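Glaze Fit and Surface Wear in Low-Fire Tableware

Project report, Materials for Design II
Oda Sjögren
Supervisor: Thérèse Leclerc

1. Background

Low-fire earthenware is cheap to produce and takes bright color well, but the body stays porous after firing and depends on the glaze to keep water out. If the glaze shrinks more than the body on cooling, it is left in tension and forms a network of fine cracks (crazing). If it shrinks less, it is left in compression, which is desirable up to a point. Beyond that point it flakes off at rims and handles (shivering).

The teaching studio at Prarnstead uses one white earthenware body for all first-year work. Students have reported crazing on finished pieces for several terms, mostly on flat ware. The purpose of this project was to find out whether the crazing comes from a mismatch between body and glaze or from underfiring, and to recommend a change that can be made with the existing kiln.

2. Materials

The body is a talc-bearing white earthenware bought premixed and listed in the studio stock book as Lundgren. Two glazes were tested. Jimovier is a clear gloss, high in sodium. Pusto is a semi-matte base with added boron frit and less sodium. Both were mixed from dry powder, passed through a fine sieve and left overnight before use.

Color was applied as underglaze and was the same for both series. Copper-based colors were left out of the tests. They are not recommended for food surfaces under either glaze, and they would have added a variable.

3. Method

Test tiles were rolled to 4 mm, cut, dried between boards and bisque fired. After glazing by dipping they were fired in the small front-loading kiln. The peak was set with witness cones, with one cone pack on each shelf, and the controller reading was recorded alongside.

Crazing was provoked by thermal shock. Each tile was heated in a laboratory oven, held until the temperature was even, and dropped into cold water. The tiles were then brushed with ink, wiped and examined under a hand lens. Tiles that passed were returned to the oven at a higher setting. A tile was recorded as failed at the first setting where an ink line could be seen.
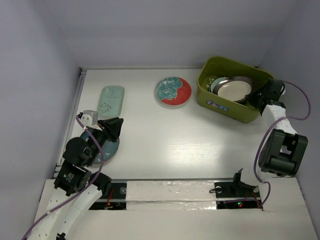
Absorption was measured on unglazed tiles from the same firings. The tiles were weighed dry, boiled, left to soak until the following morning, blotted and weighed again. One tile had a dry mass of 354 g, well above the rest, because it was cut from the thick end of the slab. It was kept in the set, as absorption is expressed as a percentage of dry mass.

4. Results

Jimovier failed at the lowest oven setting in every firing. Raising the peak temperature and adding a soak at the top did not change the setting at which it failed. The absorption of the body fell only slightly over the same firings.

Pusto did not fail at the settings where Jimovier failed. At the highest setting, fine lines appeared on tiles with a heavy glaze coat, mainly along the lower edge where the glaze had pooled during dipping. Tiles with a thin, even coat passed. No shivering was seen on any tile edge.

Underglaze colors were slightly duller under Pusto. Reds lost more than blues and greens. This is a visual judgment made under the studio lamps, and no color measurement was carried out.

5. Discussion

If underfiring were the cause, the longer firings should have improved the result for Jimovier. They did not. The high sodium content gives the glaze a high thermal expansion, and the body cannot match it within the range of the kiln. A mismatch is the more likely explanation.

The frequency of complaints about flat ware may be partly an effect of thickness. Plates and trays hold a pool of glaze at the foot of the rim, and a thick layer carries more stress. It may also be that flat surfaces are simply easier to inspect. The data do not separate the two.

Cooling rate was not controlled. The kiln was switched off at peak and left closed until morning, but the load differed between firings, and a full kiln cools more slowly than a half-empty one.

6. Recommendation

Replace Jimovier with Pusto for all ware meant for food. Dip once, with a short count, and drain flat pieces on edge. Jimovier can be kept for decorative work. The remaining dry stock should be relabeled before the April glaze session.

Further work should repeat the shock test after storage in humid conditions, as porous bodies take up moisture and expand over time. Delayed crazing of this kind would not show in the present results.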